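**Can a machine do the chores yet?** (Shop Talk & Home Gadgets)

**paltstead_pete**
My sister sent me one of those laundry-folding clips again, and it got me wondering where we really are. I run a small packing bench in Paltstead, 200 boxes on a good day, and I would dearly love some help with it (and with the dishes, while we're dreaming!). Is any of this close?

**wostance73**
Closer than you'd think, Pete. Same-size boxes, same spot on the bench, all day long? I'd say yes, right now. We have one arm at our place in Wostance that loads trays, and it's been a good, steady worker since June.

**rukitz_fan**
I have to disagree a little, friend. Trays are the easy part. My kitchen drawer has never looked the same two days running, and I've yet to see a machine that would cope with it. Blocks on a clean floor are still a fair day's work for two arms:

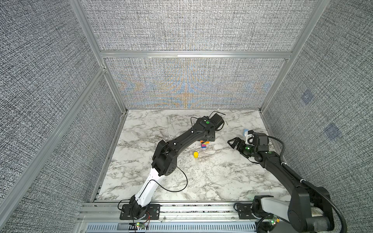 *Two arms, a little stack of blocks and a yellow cylinder.*

**wostance73**
Well sure, but my kids started with blocks too, and now they unload the dishwasher (3 times out of 10, anyway).

**paltstead_pete**
Ha! That beats my house. My boxes come in three sizes and the tape gun is never where I left it, so where does that put me?

**rukitz_fan**
Start with one size and screw the tape gun to the bench. Then price an arm.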